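# Covers, Hands and Hours

The laundry at Usgate handles 2923 cushions in a busy month, and until last November every cover was fitted by hand. The work is dull and hard on the wrists. Management at Fullino therefore deserves a fair hearing when it proposes to pass the task to machines.

It doesn't follow that staff should learn of such plans from a notice on the door. A cushion cover is a small matter. The rota built upon it is the livelihood of 20 people.

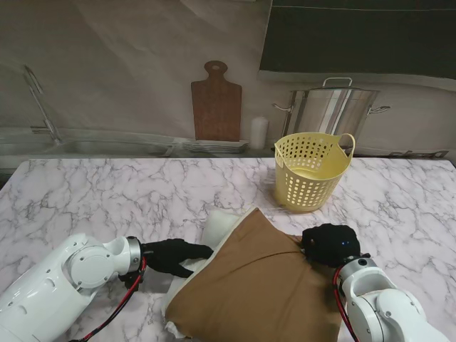
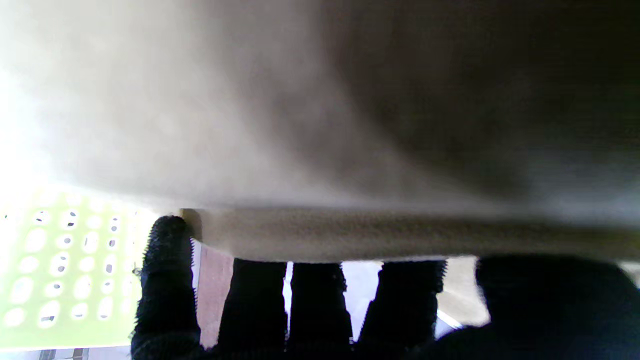 Sarita Bajpai, who represents the fitting room, has asked for two assurances: that no contracted hours be lost in the first year, and that those who train the machines be paid at the supervisor's rate. Both are reasonable. A fitter who can explain how a corner is seated possesses a skill, and the firm is now asking for it in a new form.

The Marinho site took the other course. Hours were cut first and consultation came after, and nearly 3000 pieces were sent back for refitting by the very staff whose shifts had been reduced.

We would urge Fullino to put its undertakings in writing before the summer rota is issued, and to set aside paid time for fitters to comment on the equipment while its settings can still be changed.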